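Shared Table, Cable Sorting — Collado Office, Second Floor

Notes and pictures by Marcelino Mateos

The large white table at the open end of the floor collects chargers, leads and power strips from the desks. It was cleared and sorted in July under work order 307. The Erholm table list allows one power strip on the surface, with white cables coiled and kept to the left of it. Leads over 830 mm are to be bundled before storage.

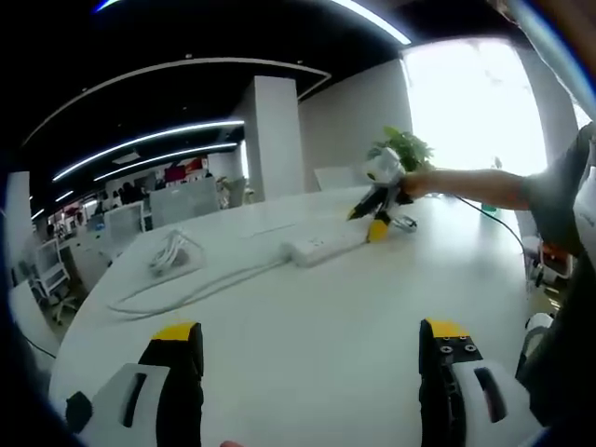
Power strip near the center, coiled white cables to its left. Window end of the room.

Adapters and small parts

Adapters go in the Ulletti drawer, slot 20, once the rating on each has been read and entered in the log. Anything without a legible rating goes to bin 102 for testing.
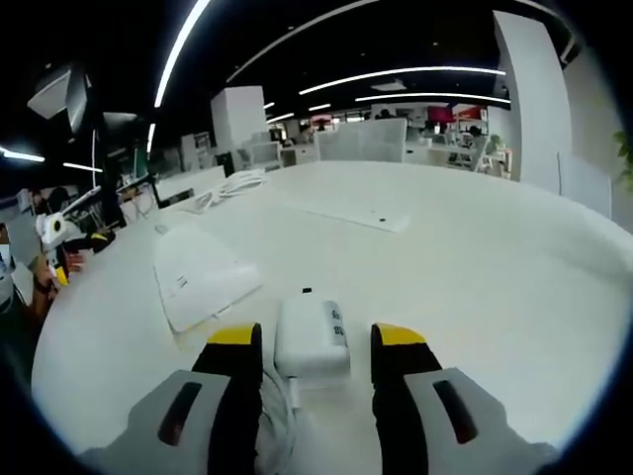
The log has one line per item: type, rating, drawer slot. Ratings are copied in full, including the output current. On a white block such as this one the place to look is the small label with dark printing along the right side — a desk lamp helps. Folded paper packets are opened and checked before they go in the recycling.

Long leads

A coiled charging cable with a long free run is still one item in the log. The power strip stays out, plug adapter included. 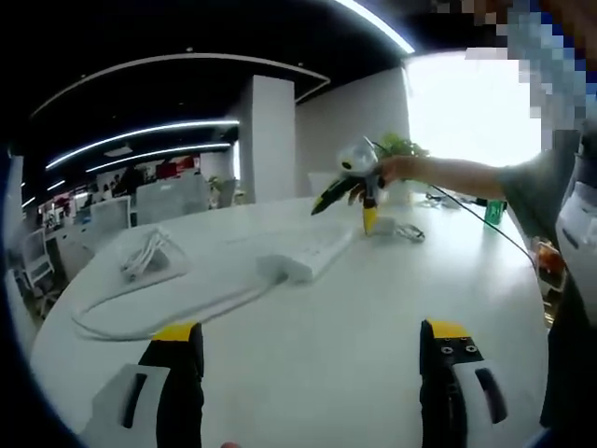
Storage after sorting

Bundled leads go to the Jirthorpe cabinet, lower shelf, ties facing out. Drinks are kept off the table while the strip is live.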